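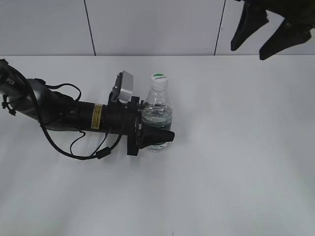
4. Setting the storm siren (Drullport coast model)

Print this page | E-mail this page

1. Turn the dial to 2. Level 1 trips on any stiff breeze, whatever the Evolden brochure says.
2. Hold TEST until the siren sounds.
3. Enter your flood zone code.

Note: The claimed range is 2000 feet. Fidel Jara walked it in Rivas in October and lost the sound at 800.

CAUTION: Do not treat a silent siren as an all-clear. Keep a radio on.
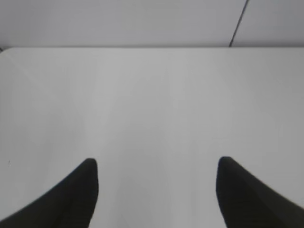

Does the siren work if the power goes out?
Supposedly for 2 days on the backup battery. Plan on less and keep a spare charged.

Print | E-mail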